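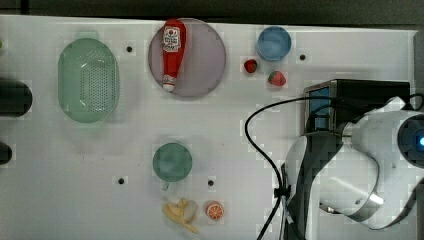 Small Groceries: A Play Food Gallery

I have loved pretend food since I was old enough to serve my grandmother a felt egg on a real saucer, and I never grew out of it. These pages are where I put the pieces that make me happy – fruit, dishes, bottles and the odd thing that belongs in no kitchen at all. Some come from my own shelves and some from Dragica Kos, who has been hunting toy fruit far longer than I have and has the closets to prove it. The December batch is a big one, so get a snack first (a real one).

Peeled banana
My favorite kind of toy banana, with the yellow peel flaps spread open and the pale fruit inside. A closed banana is fine, but an open one is already lunch!

Orange slice
Round, with the segments showing on the cut face. I like a slice better than a whole orange because you can lay it on a plate and it looks served.

Strawberries
A smaller dark red one and a slightly larger one with a green leafy top. I'm a sucker for mismatched fruit. Real strawberries never come in one size either, and a bowl of identical ones looks like beads to me.

Red ketchup bottle, white cap
Every play kitchen needs a condiment, and ketchup is the one kids reach for. It goes on the banana. It goes on the strawberries. I have been handed this meal many times and always asked for seconds.

The big plate
Pale purple-grey with a thin darker rim, and large enough for a whole pretend dinner. The color is so good with anything red.

Little dark green plate
A plain disc, slightly glossy, and just right for one slice of something. Dragica calls this size a cookie plate and I have started doing it too.

Small blue bowl
Soup, cereal, dog's dinner, bath for a very small doll. If I could only keep one dish it would be a bowl like this.

Light green oval basket
The bottom is all little holes, like a colander, so it does double duty: wash the fruit, then carry it to market. Ours has mostly been a boat.

Flollico pear, with stem
The one I looked for longest. Murray Fairweather found it at the bottom of a box of jigsaw puzzles in Jastolport and mailed it to me wrapped in a sock. The stem is a bit chewed, and I wouldn't trade it for a perfect one.

Trajkovski bread rolls
Golden brown and so light they bounce. There should be 5 in the set and we have 4, so if you spot a lonely roll with a dimple underneath, please write to me!

Felt egg
Yes, the same egg. My grandmother kept it in her sewing box, and it came back to me with two pins still in it. The yolk has been sewn back on at least twice, once in the wrong shade of yellow.

Gorus shop scale
A tin scale with a needle that swings wildly whenever anyone walks past. According to it, a toy lemon weighs the same as a toy cabbage – I choose to believe it.

Notes from the pantry

The full index is up to 2,004 entries now, up from 1,988 before this batch. Dragica typed in nearly all the new ones, with better spelling than mine.

A few of you asked how we clean the plastic pieces. Warm water, a drop of dish soap and an old toothbrush for the leaves and peels. Felt gets spot cleaned only. Leave printed labels out of the water, and dry hollow fruit with the hole facing down overnight.

Next up is vegetables, including far more peas than I planned on. If you have a toy artichoke, I'd love to see it.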